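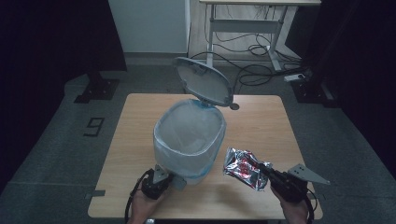 Foil goes in the trash, full stop, according to Ha-rang Tak, and a report on snack bags in the Selby study room could therefore be one line long. We were asked for more than one line.

Our question was what people in Selby do with a snack bag once the snack is gone. Dong-geon Chae and I read the waste log the building keeps for the floor, which lists 3,956 items for the spring term. Of these, 2,394 were wrappers of some kind. The rest was mostly cups, plus one umbrella.

The wrappers are a nuisance out of proportion to their weight. A foil bag that has been crushed in the hand doesn't stay crushed. It opens up again slowly, usually during someone's exam review, and makes a noise while doing it. It also takes up far more of the bin than it has any right to, so the liner looks full by noon when it is mainly holding air.

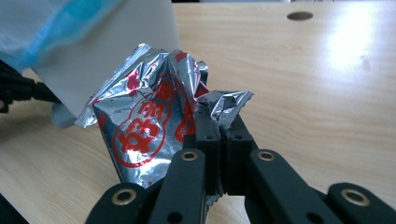

We tried three ways of getting the volume down: crushing, folding flat, and the knot, where the bag is rolled into a strip and tied. Folding did best. The knot was smaller still, but it took Idris Skyrme some 20 seconds per bag, and he was the only one of us who could do it without swearing.

The lid turned out to matter more than we expected. With a flip lid, people have to commit. Left open, the bin got nearly everything. Left shut, it collected a small pile of wrappers on top, placed there with great care by adults who will one day be engineers.

Our recommendations to Selby are modest:

Keep the lid up during the day and close it at night.
Put a sign at eye level that says FOLD IT.
Change the liner on Thursday as well as at the end of the week.

Ott Lūse wanted a fourth item banning chips altogether. It was voted down, 5 to 1, over chips.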